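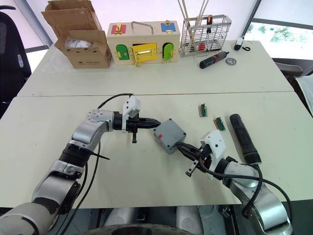

Weaving room inspection, Aitken silk shed, August 30, 2024. This checklist covers the warping creel, the jacquard looms and the cloth store. Work through it with the looms stopped and the main switch locked off. Junction boxes at the loom ends should be the closed gray plastic kind, like the small one on the white table, and any older metal ones go on the repair list. Inspector: Filipa Pacheco.

1. Floor and aisles
Aisles clear between looms. No yarn waste underfoot.
Result: pass. Some oil by loom 2 – wiped up during the visit.

2. Guards
Belt and gear guards in place, all bolts tight.
Result: pass, except loom 2. The rear guard rattles and one bolt is the wrong length.

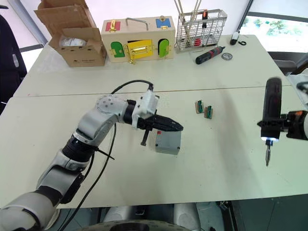

The same loom had a loose guard in December, and the bolt fitted then should be replaced with the proper size before the next warp goes on.

3. Stop motions
Break a warp end by hand and check that the loom stops. Repeat with the weft.
Result: pass on all looms. The Vukley loom stops a little late on weft breaks. Adjust and retest.

4. Jacquard heads
Ladder hooked and steady. Harness cords checked for wear. Nothing left on top of the gantry.
Result: fail. A bobbin tray had been left up there.
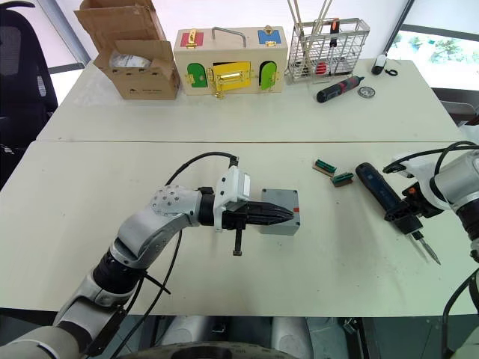
Heather Menzies commented that the tray gets left on the gantry when cords are changed late in a shift, and asked for a hook-on bag to carry spare cord and tools. Agreed. Bag to be ordered.

5. Lint
Motor vents, light fittings and heater tops brushed clean.
Result: pass, with one heater to be done again. Silk fluff was packed behind the grille. Meenakshi Chacko will add it to the cleaning sheet.

6. Cloth store
Rolls chocked on the racks. Top shelf limit is 40 pounds per roll.
Result: fail. Brocade roll 810 is over the limit and has to come down to the bottom rack.
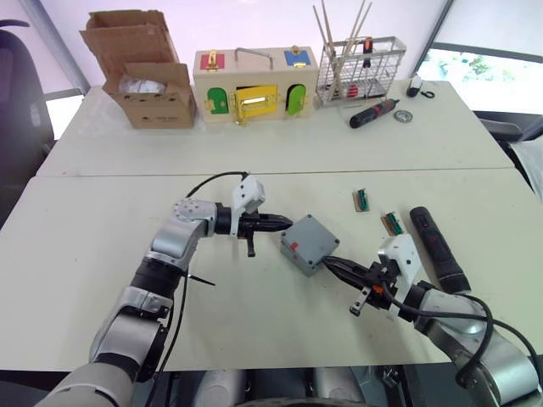 7. Exits and extinguishers
Doors open freely from inside. Extinguisher tags in date.
Result: pass. The yard door sticks at the bottom edge – plane it when the weather is dry.

Open items to Balakrishnan Sastry. Loom 2 stays off until the guard is signed for.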